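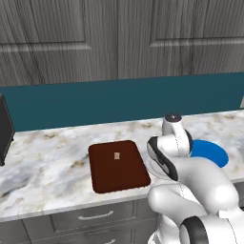

Skakier under-cabinet light set, two bars with one plug: a review after a winter of use

I bought the Skakier set in February, after I had cut my finger for the second time while slicing onions in my own shadow. Our kitchen has one lamp in the middle of the ceiling. When you stand at the worktop, the lamp is behind you, and your head and shoulders take most of the light away from the knife. I think many flats have this problem, and people live with it for years as we did.

The set costs 50 pounds and contains two light bars, a cable to join them, a plug with a small transformer, screws, adhesive pads and a leaflet. I paid for it myself and the company does not know that I write this.

What I wanted

My wish was a simple one. I wanted an even light on the place where I cut and roll dough, no electrician, and no app on my phone. Before the Skakier I tried the battery lights from Wangate, which you press with your hand to switch on. They are cheap and they look nice in the first week. Then the batteries go weak, the light becomes a sort of yellow soup, and you forget to buy new ones. I gave them to my sister for her wardrobe, where they do their work well enough.

I also looked at the Flolholm bars in the shop. They are thinner than the Skakier and the light is very beautiful, but each bar needs its own plug. We have two sockets by the worktop and one of them belongs to the kettle, so this was not possible for us.

Putting it up

The leaflet says you can choose between screws and pads. I began with the pads, because I was afraid to drill into the bottom of the cupboard. This was a mistake. The left bar held for nine days and came down in the night with a noise that woke the whole flat. Perhaps I had not cleaned the wood enough; there is always a thin layer of fat under a kitchen cupboard, also when you believe there is none.

The second time I used the screws. They are short, and they did not come through into the cupboard, which was my great fear. You need a small hand drill or a strong wrist. It took me one evening, with a pause for supper, and most of the time went on hiding the cable. The clips for the cable are not in the box. I find this mean at such a price, and I bought a packet of them separately.

One advice from my experience: put the bars near the front edge of the cupboard and not near the wall. The drawing in the leaflet shows them at the back, and I followed it the first time. The wall was then very bright, the tiles looked like in a shop window, and my chopping board stayed half dark. When I moved the bars forward, the light fell where my hands are. If your cupboards have a small lip at the bottom, it will hide the bars. If they have none, you will see the bars when you sit down at the table, and a person who is sensitive to glare may not like it.

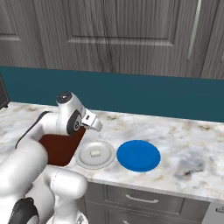 Page 2
The light itself

There are two colours of white, a warm one and a cold one, and you change them with a long press on the switch. I use the warm one in the evening and the cold one when I bone fish or look for stones in lentils. The cold one makes meat look a little grey. With the warm one, I once thought my onions were already golden when they were only soft, so now I carry the pan to the window if I am not sure.

The box promises 964 lumens for both bars together. I have no instrument to test this. I can only say that I read the small print on a packet of yeast without my glasses, and before I could not do it. The light is even from one end to the other, without the row of bright dots that I have seen with cheaper strips. On our worktop, which is matt, there is no reflection. My sister's worktop is polished, and when we held one bar above it for a test, we could see the lamp in the stone like in a mirror. If you have a shiny surface, ask the shop to show you a lit bar before you pay.

The switch

The switch is my main complaint. It sits on the cable and not on the bar, and it is a touch switch. With floury fingers it works, with wet fingers it works sometimes, and with oil on the fingers it does nothing at all. I now use my elbow, and the family finds this very funny. The Chang set, which my neighbour has, has a plain switch at the end of the bar, and I would take that switch on my lamp any day. The Chang bars become quite warm, however, and she does not keep chocolate on the shelf above them. The Skakier bars stay cool enough to touch after a whole evening.

Cleaning

A damp cloth with a drop of washing-up liquid is enough. The cover is smooth and without grooves. Do it once a month, with the plug out, or the steam and fat make a film and the light gets weaker so slowly that you do not notice. The ends of the bars are closed with little rubber caps. One of mine was loose from the beginning and I pressed it back with my thumb - it has stayed in place until now.

Would I buy it again

Yes, but I would wait for a lower price, and I would go directly to the screws. For a rented kitchen where you may not drill, I cannot recommend it, as the pads are too weak for the weight of the bars. For a long worktop two bars will leave a dark part in the middle. A third bar can be ordered separately, and the transformer is made for it, but I have not tried this.

Good: even light, stays cool, one plug, easy to wipe
Less good: touch switch, weak pads, no cable clips in the box

Reviewed 2024-03-27
193 readers found this review useful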